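Femik Homes: planning a granny flat in Wusmont

In the last months many owners in Wusmont have asked us the same question: is it better to build a granny flat in the backyard, or to convert the garage which is already standing there? Both are possible on most blocks, but the costs and the waiting times are quite different, so we try to explain it in simple words.

A garage conversion is normally the quicker way. The slab and the roof are there already, and often also the power. What the owners forget is the height of the ceiling and the damp. Many garages in the older streets have a slab which is only a little above the ground, and before anybody can sleep there we must put a proper moisture barrier and insulation. We also have to check the fall of the driveway, so the rainwater does not come to the new front door.

A separate flat costs more, but your parents or your grown-up children get their own entrance and some quiet. Our smallest plan, the Irik, has one bedroom, a bathroom with a step-free shower and a kitchen along one wall. The Athumani has two bedrooms and a covered porch. For the bedrooms we advise to draw the bed on the plan first and the wardrobe after. A window in the wrong wall can cost you the only place where a large bed fits.

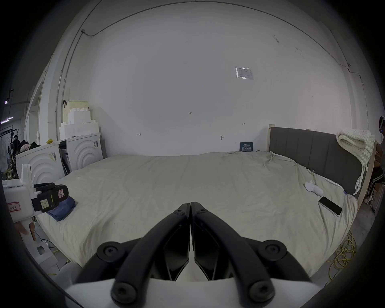
A large bed with a cream-white sheet.

Before you call us, please look for three papers: the survey of your block, the drainage diagram and the last rates notice. With these Njoroge Rashidi, our site manager, can tell you on the first visit where the sewer line runs and how far from the fence we are allowed to build. If there is a big tree near the place you have in mind, tell us about it early – its roots can change the type of footing, and also the price.

The first visit is free for addresses in Wusmont. For a full set of drawings we ask a deposit of $500, and we take it off the final bill if you build with us. Our spring bookings are open until 16 August 2024. You can reach the office by phone or come to see us at 142 Athumani Road, the entrance is from the side lane.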